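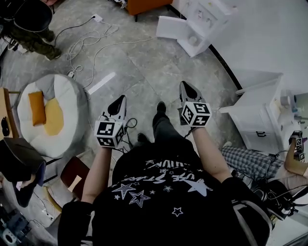 Le carrelage gris, les câbles et la multiprise blanche, en mai.

Je reste sceptique sur le faux marbre. Le vendeur de chez Erden m'avait promis un sol « qui agrandit la pièce et ne marque pas ». Pour agrandir, je veux bien, à condition d'aimer les reflets : dès qu'il y a de la lumière, une grande bande blanche traverse les carreaux et on ne voit plus qu'elle. Le veinage, lui, est assez discret, je lui accorde ça.

Le vrai sujet, ce sont les câbles. Des blancs, des noirs, étalés par terre jusqu'à la multiprise. On m'a conseillé une goulotte Traltex à 55 euros. 55 euros pour cacher du fil ! J'ai lu trois avis enthousiastes, tous écrits avec les mêmes tournures, et j'ai refermé la page. Un ruban adhésif fera le même travail, en plus moche.

Quant au petit meuble blanc à poignée foncée, il devait tout régler. Tiroir profond, disait la fiche. Résultat, les petits pots ronds et le flacon sont posés dessus et n'en bougent pas. Je ne crois plus beaucoup aux meubles qui rangent à notre place. Le modèle au-dessus, chez Sestovell, coûte 247 euros et je parie que les pots finiraient dessus aussi.

Reste le mur arrondi. Joli, d'accord, mais essayez donc d'y coller un meuble droit. La plinthe foncée suit la courbe, le meuble non, et la poussière a vite compris l'intérêt de la chose. On m'a parlé d'étagères cintrées sur mesure, 790 euros sans la pose. J'attends de voir le devis complet.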